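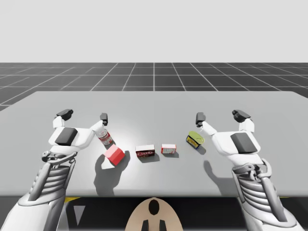 Will a two-armed packing station replace the people on a packing bench?

In our packing room it has taken over part of the picking and left the rest of the work with the same team, though the shifts are arranged differently from how they were in May.

Review: Brorketari two-arm station with Pandska rehearsal software

We make up mixed grocery parcels at the Moulin site: tins, small boxes, bottled drinks, snacks. I run the afternoon shift. We have had the Brorketari station since May, and this review covers the station itself, the Pandska software that comes with it, and how the two have fitted in with the people who work beside them. I am not an engineer and I can't tell you much about the motors.

Setting up

The supplier quoted 2 days for installation and that was correct. The floor needed no work. We did have to move the label printer and the tape bench, which annoyed everyone for longer than the installation did. Training was split into a morning on the station and an afternoon on Pandska. Our night shift missed the afternoon part and it showed for weeks, so if you buy one, insist that every shift gets both halves.

The software

Pandska lets you try out a mix of goods on screen before you put it in front of the real arms. You get the pair of arms, a plain light grey table and a gridded floor, and you set your items out in a row. It isn't pretty but it is easy to read. You can watch from behind the arms, and the shadows help you judge how far a finger is from the goods.

We practise with small items, such as a tin and a couple of boxes, with a pink cube as a stand-in. Tins on their side are where we spend most of our time. An upright tin is easy to plan for. A tipped one needs the approach changed, and the software makes you set that by hand through three menus. I would like it to remember what I did last time.

A new product line now takes us one session at the desk. The first few took most of a shift. The manual is poor, and the section on item shapes has been translated badly enough that Margarida Cunha rewrote it for us and taped it inside the cupboard door.

The station at work

On boxes it is steady. It is slower than a good packer and it doesn't speed up before a break, but it doesn't slow down after one either. With clear bottles it is less reliable. They slip or get missed, and the arm waits with its fingers open until someone presses the green key. During the first month that key was pressed all day long.

Each stop is logged, and the log can be sorted by item. I use that more than anything else in the package. It told us that one flat tin was causing most of our trouble, and we took it off the station and gave it back to the bench.

What it changed for the team

We were 17 in the packing room before and we are 17 now. I asked for that in writing before I agreed to the trial, and I would advise anyone in my position to do the same.

The repetitive reaching has gone down. Catarina Arruda had a bad shoulder for two winters and asked to be first on the station. She now does planning at the desk for half of each shift and packs by hand for the other half. She prefers it. Vasco Gouveia tried the same arrangement and asked to go back to the bench full time, as he found watching the arms more tiring than packing. Both were given what they asked for, but I can see that being harder in a smaller team.

Pay was the sore point. Desk work on Pandska is skilled work and it was being done on the packing rate until the autumn. It has now been regraded, with a 60 pence an hour supplement. It ought to have been settled before the crates arrived.

There is less talk in the room too. The station stands between the two benches, and people who used to work face to face now have it in the way. We are going to turn it side on in the new year and see if that improves things.

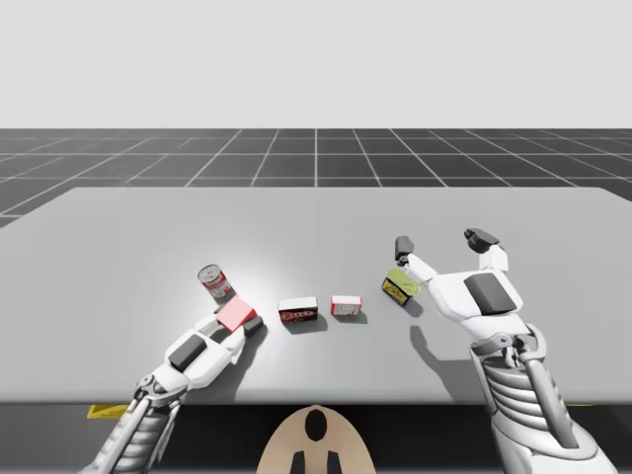 Zulmira Fonseca wrote in after an earlier version of this review to say that I had been too kind about the stops. On her shift the person minding the station was also expected to keep up a bench target, and each press of the green key came out of that person's own count. She asked why the review didn't mention it.

She was right and it should have been there. The target has since been dropped for whoever is minding the station. It took a formal complaint to get it done.

Compared with the Flirnach

We had a Flirnach single-arm unit on loan before this one. It was quieter and the menus were better. It could not manage two ends of a row at once, and it had no way to rehearse a layout, so every mistake was made with real stock. I would still look at it for a small room packing one kind of box.

Support

Phone support is good in the mornings and hard to reach after four. Jae-hoon Do has dealt with most of our calls and has never made us feel stupid for asking. Spare finger tips come in packs of 2 and cost too much.

Would I buy it again? For boxes and upright tins, yes, with the pay and the targets agreed first. For a line that is mainly bottles I would wait.

Updated Thu 23 December with the change to bench targets.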